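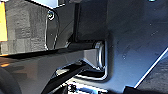
The view from the wrist camera, with one finger of the gripper at right.

The software that Trevor Sandhu writes has one job, and he describes it in a single sentence: decide which camera to believe. His robot has a camera on the head and one at each wrist, and during most of a task they do not agree.

Sandhu works at Hallico, a small company in Findonville that makes control software for two-armed robots. When I visited in March, his team was rewriting the part of the program that they call Lulura. It takes what the cameras see, makes an estimate of where things are, and gives this estimate to the planner, which moves the arms.

The wrist cameras are the difficult ones. A gripper finger can cover half of what such a camera sees, and polished metal gives bright spots that move when the arm moves. The first version of Lulura treated these spots as real edges. The planner then corrected the arm toward an edge that did not exist, the spot moved again, and the arm began to shake slowly, like a person looking for a light switch in the dark.

"We lost 2 months to reflections," Sandhu told me. "I was sure the fault was in the motor control. I apologized later to the motor control people."

Glass is worse than metal. A door made of glass has almost nothing on its surface for the software to hold on to, only the seam, the handles and the edges.

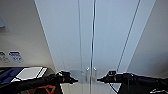
Lulura now begins with the head camera. It looks for the long straight lines, and from them it makes a simple model of a flat door. The handles come second, as small objects that must lie on this model. Only when both grippers are near the handles do the wrist cameras receive more weight, and even then a new reading that jumps too far from the last one is thrown away.

The planner makes a new plan 60 times each minute, which sounds slow to people from the field. Harvey Marchand, who started the company and still reads every change to the code, prefers it this way. Between two plans a simpler controller keeps the arms on their path, and an engineer can read the log afterward and understand each decision.

I read some of this log with him. Each line gives the time, the camera with the most weight, and a short reason. "Left wrist refused, jump," said one of them. There were six like it in a row, and Marchand stopped there and called Sandhu to the screen. They discussed for a long time if the limit for a jump should depend on the speed of the arm. Sandhu wanted this. Marchand was afraid of one more number to adjust.

They had not agreed when I left for my train. Sandhu was already writing the test.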